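Grorau Table Sheet, Fern and Orange Bloom

Home > Laundry Room > Table Covers > Printed

Item code: Zanton 300
Availability: In stock
Ships: flat, folded, with creases included at no extra charge

Most people fold laundry on a bed, which works fine until the bed is needed for sleeping. The rest use a table, and the table is usually the ugliest one in the house: the one with the paint rings, or the glue, or the burn from the iron that everyone has agreed not to discuss. The Grorau Table Sheet covers that table. It is a printed sheet with ferns on it. We have tried to make it sound more complicated for the catalog and failed.

The pattern is called Fern and Orange Bloom. The background is white, the leaves are gray, and the flowers are orange, in clusters scattered wherever there was room between the ferns. Bushy gray flower heads and thin sprigs fill up the rest. It looks like a garden whose owner ran out of money for colored ink after the oranges, and customers seem to like it for exactly that reason. The gray goes with most rooms. The orange goes with fewer, but it does cheer up a basement.

Why a busy print for a folding surface? Lint, mainly. On a plain dark cover every stray thread shows up and makes you feel bad about your towels. On this one a thread has to work hard to get noticed. The downside is that a small gray sock can lie low among the ferns for quite some time. If you own a lot of gray socks, look at the Naditz plain sheet instead, or buy different socks.
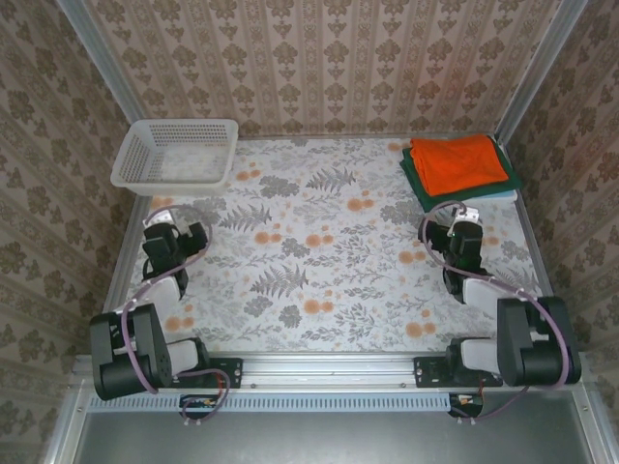
Fern and Orange Bloom in use, with a white basket and a short stack of folded cloths. Basket and cloths not included.

The layout we suggest is the one most people arrive at on their own after a few weeks of knocking things over. Basket in a far corner, finished pile in the other far corner, middle left clear for the folding itself. Keep the biggest pieces at the bottom of the pile. A shallow basket is easier to reach into than a deep one, and the last washcloth doesn't have to be fished out with your whole arm.

What you get

One printed sheet, hemmed on all 4 sides. 4 corner ties, sewn on, long enough to go around an ordinary table leg and be tied in a bow if you are that sort of person. One care card, which repeats what is written further down this page in smaller type.

What you don't get

A table. We mention it because of the returns desk. The basket and the cloths in our picture stay with us as well. We sell folding cloths separately under the Chornovol name, and they are square, more or less, when they leave the warehouse.

Fit

Measure the top of your table and add enough for the sheet to hang over a little on each side. Sizes are Small, Medium, Large and Long. Long is for people with a proper folding counter, and we envy them. A sheet one size too big can be tucked under and tied. A sheet one size too small can't be helped, and will slide toward whoever is folding the heavy things.

If your table sits hard against a wall, tie the back corners first, before you push the table into place. Doing it afterward involves lying on the floor.

Care

Machine wash warm with similar colors. Wash it alone the first time - the orange is well behaved, but we would like you to find that out without a white shirt in the drum. Tumble dry low. Iron on the back if you iron at all. You may, of course, fold the sheet on the table, at which point you will see the old table again and remember why you bought this.

Do not use it as an ironing pad. It isn't padded, and whatever is under it will not thank you.

Questions we get a lot

Can it be used for dinner? Yes. It is a sheet on a table. It is not treated for stains, so red sauce will become a permanent part of the garden.

Does the pattern have a right way up? There is one if you look hard at the ferns. Turn it whichever way puts the most orange in front of you.

Will it stay flat? With the ties done up, mostly. Smooth it out from the middle with your hands before you start. Cats undo this.

Is there a blue version? There was going to be one in April. We saw the sample. There is no blue version.

Returns

Unwashed sheets can come back within 4 weeks, with the care card if you can find it. Washed sheets are yours. Exchanges for a different size are free the first time, so please do the measuring before the second.

Goes with

Chornovol folding cloths, plain
Naditz plain sheet, all sizes
Grorau spare corner ties, sold in pairs

Page last updated 2018-01-26. Colors on your screen may differ a little from the cloth, particularly the orange, which has annoyed every monitor in our office.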